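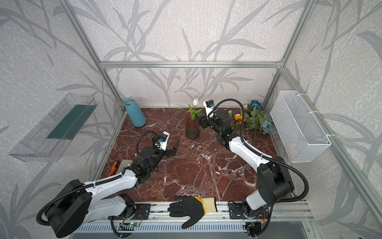

Cellule de démonstration : pince droite près du vase sombre, pince gauche au-dessus du plateau.

Support > Cellules bimanuelles > Journées portes ouvertes > Ticket 668

Objet : arrêt de la séquence « bouquet » en présence du public, défaut de synchronisation des caméras de poignet
Site : Horkley, hall de démonstration
Ouvert par : Maxine Waaka
Assigné à : Ivan Fedoruk
Priorité : haute (second passage prévu à 15 h 30)
Superviseur : Cunineo
Contrôleur des bras : Koval, version 2
État : résolu, suivi ouvert

Description initiale (M. Waaka, 10 h 42)
La séquence comprend le placement des fleurs artificielles dans le vase turquoise et dans le vase en verre, puis le maintien du grand vase par une pince pendant que l'autre bras ajuste les tiges. Au premier passage du matin, le bras droit s'est mis en pause à l'approche du vase en verre. Pas de collision, pas d'arrêt d'urgence. Cunineo affiche « flux poignet D périmé » et refuse la reprise. Après acquittement, la séquence repart, puis s'interrompt de nouveau au même point. Les visiteurs étaient derrière la barrière, aucune intervention dans la cellule pendant le mouvement.

10 h 55, I. Fedoruk
Merci de joindre le journal Koval et l'export Cunineo du passage. Vérifier aussi, bras en position de repos et puissance coupée, le connecteur bleu du module caméra sur la pince droite. Ne pas démonter le support blanc, l'étalonnage serait à refaire.

11 h 08, M. Waaka
Journaux joints. Connecteur enfoncé à fond, pas de jeu au toucher. Câble fin sans pincement apparent. Colliers de la gaine en place sur les deux bras. Même défaut après redémarrage de Cunineo seul.

11 h 31, I. Fedoruk
Lecture des journaux : le contrôleur met le bras en pause quand l'âge de l'image dépasse 90 ms. La valeur atteint 115 ms juste avant chaque arrêt. Le flux gauche reste sous le seuil pendant tout le passage. L'écart n'apparaît que lorsque le bras droit est déployé vers le fond. Deux hypothèses :
- contrainte sur le câble en extension, avec retransmissions ;
- charge du poste, l'affichage public relisant les flux en pleine résolution.
Couper l'affichage public et rejouer la séquence à vitesse réduite, sans visiteurs.

11 h 50, M. Waaka
Affichage public coupé : séquence jouée jusqu'à l'étape de maintien, aucun arrêt. Affichage public rétabli : arrêt au vase en verre, même message. Le câble n'a pas été touché entre les deux essais. Capture de la phase de maintien jointe pour contrôle de l'appui sur le vase.
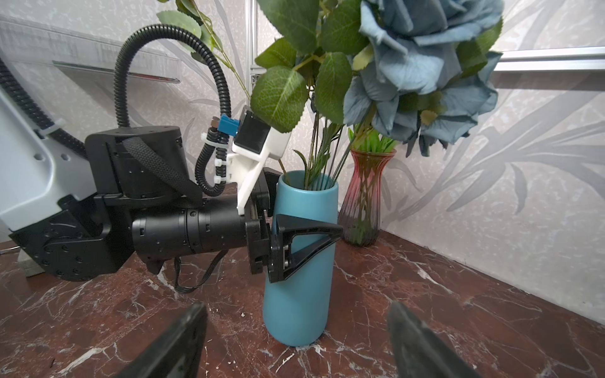 Vue de la caméra de poignet, doigt de l'autre pince contre le côté gauche du vase bleu-vert.

12 h 14, I. Fedoruk
Appui conforme à la consigne, vu de ce poignet. Le second doigt est en partie masqué derrière le rebord, donc pas de conclusion sur la fermeture à partir de cette seule image. Se fier au retour d'effort dans Koval.
Hypothèse câble écartée pour l'instant. Actions sur le poste :
1. Dans Cunineo, basculer l'affichage public sur le flux réduit.
2. Désactiver l'enregistrement local du flux public.
3. Redémarrer le service vidéo, puis Koval, dans cet ordre.
4. Laisser le seuil de péremption à sa valeur actuelle. Ne pas l'augmenter pour faire passer la démonstration.

13 h 20, M. Waaka
Actions appliquées. Séquence complète à vitesse réduite, puis à vitesse nominale, affichage public actif. Aucun arrêt. Remarque sans rapport avec le défaut : le gant laissé sur le rail avant, entre les platines de fixation, est à ranger avant le passage de l'après-midi. Ajouté à la fiche de mise en route.

15 h 58, M. Waaka
Second passage terminé devant le groupe Ostidik. Pas de message de Cunineo. Une question du groupe sur la tenue du vase en verre, jugé plus fragile que le grand : transmise à l'équipe préhension.

16 h 10, I. Fedoruk
Cause retenue : saturation du service vidéo par la relecture en pleine résolution. Le flux réduit devient le réglage par défaut du profil « visite ».
Reste à faire : essai d'endurance du câble droit en extension complète, hors public. Journal à verser au présent ticket. Responsable : M. Waaka.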